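The Planner Learns Paper

At four in the morning the planner found a path, and I yelled so loudly that the neighbor's dog answered.

I should back up. I write motion software at Torow, a small shop over a tile store, and for most of October I had been trying to get an arm to pick up paper from a bathroom floor. Cups it could do. Bottles, sponges, a shampoo cap with the lid half on, all fine. Paper drove it crazy. The arm would come down beautifully, stop a finger's width above the floor, and sit there thinking. Then it would print the same line in the log, the one I had started to hear in my sleep: no valid grasp, retrying.

The trouble was in a piece of code I loved. I had written it in my first month, and it was tidy and fast. It took the camera's view, found the edges of a thing, wrapped the thing in a neat little box and handed the box to the planner. The planner adores boxes! Give it a box and it will find you a way in from the side, from above, around a chair leg. But a sheet lying flat has almost no box at all, and a wad of tissue has a different one every time you nudge it. I was handing my planner a lie and then getting mad when it hesitated.

My desk mate (who had worked on the Stallen arms before me and kept her notes in a green binder) told me to stop asking what shape the paper was. Ask where it's high, she said. Then she went home to feed her kids, and I sat there with my coat on for a good ten minutes.

Where it's high. A fold stands up. A bunched corner stands up. You don't need to know the whole sheet, you just need a ridge, even a tiny one, and a direction to pinch across it. I took my coat off. I threw out the box code (I saved a copy, I'm sentimental) and started a new file called ridge, and the first version was terrible. It found ridges everywhere. It found ridges in the pattern of the floor. It found a magnificent ridge in a patch of glare and sent the arm after it with total confidence, pinching light. 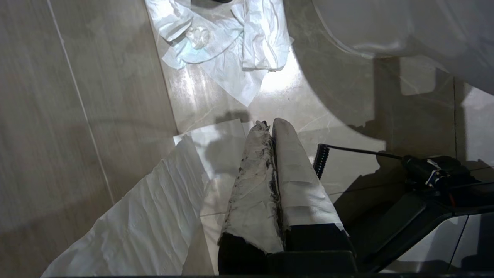

Why does a shiny floor confuse a grasp planner?
A bright reflection can move or change as the camera moves, so the depth estimate there gets noisy, and the planner may read that noise as a raised edge worth grabbing.

I had that written on a sticky note by the second week, in bigger and bigger letters. The fix was to look more than once. As the arm came in, the wrist camera would keep taking views, and any ridge that wandered around between them got dropped from the list. Real folds stay put. Glare slides. I can't tell you how happy it made me to watch the false ones blink out on my monitor, green dots turning gray one after another like windows in an office building at closing time.

So then I had good ridges and a planner that still wouldn't move, and this part took me the longest. The planner was built to never touch the floor. Somebody long before me had set a safety margin, a sensible one, and every pinch on a flat sheet fell inside it. I could shrink the margin, and I did, once, for an afternoon. The fingertips came down hard enough that I heard it from the hallway. I put the margin back and went for a walk past the tile store, where they had a sale on border pieces, and I stood looking at the border pieces and thinking about touch.

People don't keep away from the floor when they pick up a napkin. They land on it. You let your fingers meet the ground, softly, and then you slide them together and the paper comes up between them. You're using the floor to tell you where you are. I almost ran back up the stairs. The controller from Shojaei already had a mode where you command a force and let the position sort itself out, and we had used it only for wiping counters. I wrote a handoff: the planner would bring the arm to the edge of the margin, stop being in charge, and let the force controller take it the rest of the way down. When the push reached a gentle limit, the fingers would close and the planner would take over again going up.

Two bosses, one arm. They fought, of course. The planner would wake up, notice the hand was sitting where it had sworn no hand would ever sit, and panic. It threw 653 warnings in one night. I read a lot of them. By the end I was almost fond of it, the way you get fond of a smoke alarm that goes off for toast, and I taught it a small new idea, a state called resting, which meant you are low on purpose, and somebody is holding on to you, so plan from here.

I rebuilt the whole thing around that word. The test rig at Rornent ran my branch overnight in simulation, with the floor tilted, the sheets wrinkled at random, the lights swung around to make trouble. In the morning there was a report waiting with my coffee. It had tried 124 layouts and got stuck on 61 of them, and I know that sounds bad, but the week before it had been stuck on every single one! I had half a planner. I printed the report and taped it over my desk.

The stuck ones all had something in common, and I found it by staring. The planner picked the tallest ridge every time, even if the tallest ridge was jammed up against a wall where the hand couldn't turn. It never thought to settle for a lower fold out in the open. So I made it care about room as well as height. It was one line, honest to goodness one line, and then some forty more to clean up after it.

That was the night of the dog. I had the real arm's path up on the screen, a thin blue curve that dipped toward the floor, leveled off, rested, and rose. For weeks it had stopped short with a red cross on the end. Now the curve went all the way through, down and up, and the status bar said ready in the plainest little letters you ever saw.

I didn't press go. It was four in the morning, there's a rule about running hardware alone, and I had helped write the rule. I saved the path, named the file dawn, and sent my desk mate a message with too many exclamation marks in it.

She wrote back at six. She wanted to know what happened if the paper stuck to the finger when it let go.

I opened a new file.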